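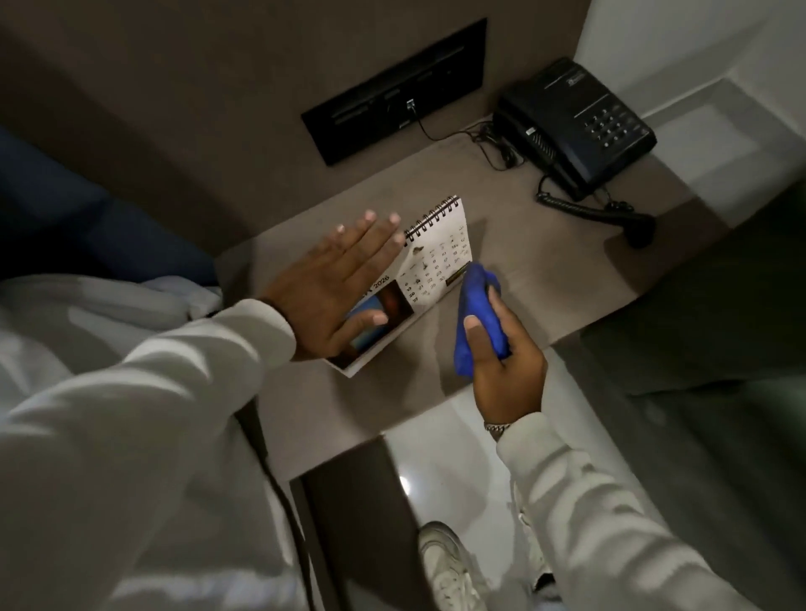 **Indthorpe, 2019-05-10**

Subject: Re: [smallinns] Skip-a-day housekeeping, the Cititz numbers

On the list, an Oyewole member wrote:

> We've been on the Cititz "skip-a-day" plan since winter and I'd like to put in a good word for it. Guests get a card at check-in. If they leave it on the door, no cleaning that day and they get a breakfast credit. Cititz just sent out their report from the pilot: 2869 stays, complaints down, labor down, reviews up. They're also offering the Flivard surface treatment as an add-on, so the rooms stay cleaner between visits. I was on the fence and now I'm not. Has anyone here looked at it and said no? I'd be curious why.

I looked at it and said no, so I'll bite.

I read the report twice. My first problem is the 2869 stays. It's a nice big number, but the report never says how many of them were longer than one night. A one-night guest can't skip a day. There's no day to skip. If most of those stays were one-nighters (and at a highway property they would be), then the number that matters is a lot smaller and it isn't printed anywhere. I wrote to Cititz and asked. I got back a link to the same report.

Second, "complaints down" compared with what? The pilot property has 56 rooms and it got new carpet and a new boiler the same season. That's in their own press release, third paragraph. I'd expect fewer complaints with hot water, card or no card.

Third, labor. We have seven rooms. If two guests skip, my housekeeper doesn't go home with a quarter of the day off. She still drives in, still does the laundry, still does the stairs and the front hall. And then checkout day comes and the room that went three nights without a visit takes a good deal longer. The bathroom alone. I'd like to see the report add those minutes back in. It only counts rooms visited per shift, so a slow, filthy room and a quick touch-up come out equal.

What bothers me more is the small stuff. When we do a daily visit it's the small stuff that gets caught: a drip under the sink, a dead bulb, a window that won't latch. Same with dusting. Lamp bases, the phone, the desk calendar on the nightstand, the top of the headboard. Those take no time when they're done every day and they look awful when they're not. Guests don't write to you about dust on a calendar. They just take off a star and say the place "felt tired."

As for Flivard, I'd be careful. They quoted me 587 dollars for the treatment, and that was with the list discount someone posted here. I asked for one thing, a test result on painted wood, because most of our furniture is painted wood. The brochure has glass and tile. The man on the phone said it "should perform similarly." I've been told that about floor wax, gutter guards and a raccoon repellent, so I passed. A damp cloth costs me next to nothing and I know what it does to my paint.

Now, the fair part. I do believe some guests don't want anyone in the room. We have always had a hanger for that, and they use it, and they don't ask for a breakfast credit. I also believe the water and detergent savings on linens, but you can get those by not changing sheets until somebody asks. You don't need a subscription for it.

To the original poster, some questions, and I mean them as real ones:

- Do you have your own counts, apart from what the Cititz dashboard shows you?
- How long does checkout cleaning take now compared with last year?
- Did your housekeepers lose hours? Did any of them quit?
- What does the contract say about getting out? Mine had a renewal clause I had to read three times.

If your own figures hold up through June, when the weekend crowd is in and the wedding parties are tracking grass through everything, post them and I'll read every line. I may even change my mind. But I'd want figures from somebody who pays the bill instead of somebody who sends it.

One more thing for the moderator: could we get vendor discount codes moved to their own thread? I had to dig through nine of them to find the message I'm answering.

\-- seven rooms, Indthorpe, still cleaning daily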